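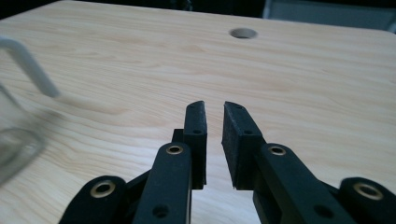 Fig. 2 – Gripper fingers open, foam pads on the inner faces.

Loading a book onto your Varnari reader

1. Plug in the cable. Wait for the book icon.
2. Open the Varnari folder, then Books.
3. Drag in the EPUB or PDF. No ZIP files – unpack them first.
4. Eject. Dont just pull the cable.
5. Tap Refresh.

Note: PDF text wont resize. Use EPUB if theres a choice.

Caution: error 842 means memory full. Delete 2 or 3 old titles, restart, try agian from step 3.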